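Gripper pair, washbasin station
8/8/25

Picked up where the Undia notes left off. Both hand-helds are back on the bench after the finger swap and I wanted the pair set up properly before any more recording at the basin. Long entry, sorry, but it went well and I want the steps down while I still remember them!

Left unit first. Took the marker cube off, wiped the seat, put it back and snugged the four screws crosswise. Last time I did them in a circle and the cube sat a hair proud on one corner, which you can't see by eye but the tracker certainly can. Reprojection error on the left had been wandering all week. With the cube reseated it settled right down, and stayed down when I twisted my wrist hard over, the pose that used to break it every time.

Right unit had a different complaint. It would drop out for a moment, come back, then be fine for ages. I blamed the cube (wrong), then the Draren board (also wrong), and finally wiggled the cable at the connector and got the dropout on command — lovely feeling. The strain relief had slipped and the plug was taking the whole weight of the cable. New clip, a little more slack, and then I ran it for over 20 minutes without a single dropout. Leave the slack in. If it bothers you, run it along your forearm and don't pull it tight.
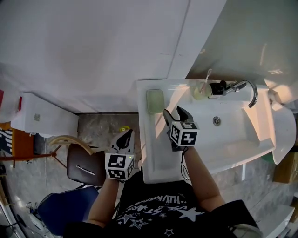 Reach check at the washbasin, both grippers out, cubes on.

The reach check is the part I'd skip if I were in a hurry, and it's the part that finds things. Hold both out over the bowl, then go left hand low past the rim while the right stays over the bowl, then swap. Watch the track for each cube the whole time. The left used to vanish when it went low past the rim. My fix was to tip my head down a bit more and bring the elbow in, and that's a habit, so it goes on the sheet by the station as well as in here.

Soap dish and toothbrush cup stay out during the check. I tried it once with a bare rim and then spent the afternoon wondering why the numbers looked so good compared with a real run. Set the station up the way it's going to be used.

Finger notes, since these pads are new to all of us:

Zero the opening with the fingers properly closed by hand, then let go of the trigger and read it again. Ours came back the same on the left and 11 counts off on the right. Re-zeroed, cycled it 10 times, same reading at the end.

Wipe the textured faces with a damp cloth, nothing stronger. The Mousavi pads went shiny from alcohol and I would like these to last longer than those did. Soap film gets down into the texture, so use the soft brush after any session with the bar.

Look at the tips through the gripper's own camera as well as from outside. A small lean that's invisible on the bench shows up right away in the wide lens.
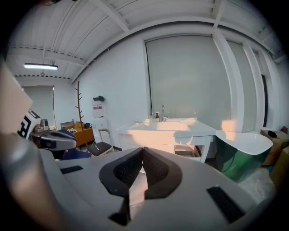 Pejman Vahidi

Gripper camera after the pads went on. Fingers make a clean V with a narrow gap at the tips, and I can still see plenty of room past them, the vanity and the tub included. That lens takes in so much that I keep being surprised by it. Edges are soft on the left where things sit close to the glass, no problem for us.

The thing to watch is light. Late sun comes in warm across the front of the vanity and the auto exposure chases it. I locked exposure on the frosted window, got a vanity that was far too dark, then locked on the wall and liked that much better. White balance fixed too. If you change either one, write the values in the log next to the session so the next person isn't guessing.

The floor is shiny enough that I checked for ghost markers in it. None from the basin position. I haven't tried it over by the tub, where the crumpled plastic sheeting is, and that wants doing before we move the station.

Config for both units saved as rev 1,411 on the Bretside share. The older one is still there, please don't load it, it has the old finger zero.

Still open:
Spare strain relief clips, we're down to the last one.
Left cube screws, recheck after the next long session.
Ghost marker check by the tub.
Full recalibration of both in September, or sooner if either one gets dropped.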